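Restricted donation received through an online platform – can we use the surplus for something else?

Asked in: Fundraising and grants > Small charities
Viewed 1404 times

We are a small registered charity in Sterkton running a transport service for people who can't drive to medical appointments. In December we ran an online appeal through the Howlader giving page. The wording on the page was "Help us replace the ramp on our second vehicle". Gifts came from 123 donors and the total went past the cost of the ramp.

The ramp is paid for and the invoice is settled. The balance is sitting in our general account. Two board members want to put it toward fuel and insurance for the coming year. Our bookkeeper has it coded as restricted and won't move it. The page had no line saying what would happen to extra money. Our constitution is silent on it as well.

Is the surplus restricted, and if so, what is the proper way to release it?

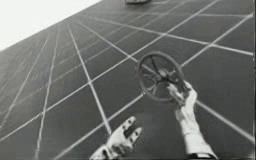

Nakstead replied:
Treat it as restricted until you have something in writing that says otherwise. The appeal named one purpose, the donors gave on that basis, and the purpose has been met. What happens to the remainder depends on the law where you are registered, and in some places the board can't decide it alone. Your bookkeeper is right to leave it where it is.

Get the wording of the page as it stood on the day it opened and on the day it closed. Platforms often add their own terms below the charity's text, and some of those terms deal with surplus funds. If there is a clause, it may settle the question for you.

Accepted answer
Posted by: vukport_ledger

The first reply is correct as far as it goes. I prepare accounts for several charities of your size in Vukport and this comes up after most appeals that name a single item. The order I would work in:

1. Establish the amount. Total received, less platform and card fees, less the ramp and its fitting. Check whether fees were taken before the money reached you or invoiced later. Donors' optional tips to the platform are not your income and should not appear in the figure.

2. Collect the wording. Save the appeal page, any emails sent to supporters, social media posts and the receipt text. If one of these said "and our transport service generally", that helps you, but only for people who could have seen it before they gave.

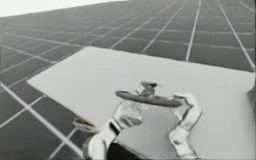 3. Look for a close purpose. Other access work on the same vehicles (restraints, handrails, ramp servicing) is much easier to justify than fuel or insurance. A regulator will usually look more kindly on a request that stays near the original appeal.

4. Ask for advice before spending. Your regulator may have a set process for altering the purpose of a gift, with a lower threshold for small sums. It may require you to contact donors and offer refunds. Do not assume that silence from a donor is consent – the rules differ on this.

5. Minute the decision. Record the amount, the wording relied on, the advice received and the new purpose. Your reviewer or auditor will ask for it.

On the accounting side, keep the balance in a separate fund code until it is released. A separate bank account isn't normally needed, though it does no harm.

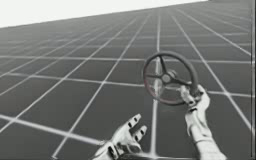
Transfers between funds should be shown on their own line with a note, so that a reader can trace the money from the appeal to its final use. Interest earned on a restricted balance may be restricted too. On a small sum over a few months most reviewers let it go, but ask yours.

For the next appeal, put a surplus clause on the page before it opens. Ours reads: "If we raise more than we need for this item, the extra will go to our general transport work." It can't be applied to gifts already made.

Another answer
Posted by: guest

we had $100 left over from a trailer appeal and just rang the biggest donor, she said spend it on whatever. never heard any more about it

Reply from vukport_ledger:
One donor can only speak for her own gift. I wouldn't rely on that for 123 of them.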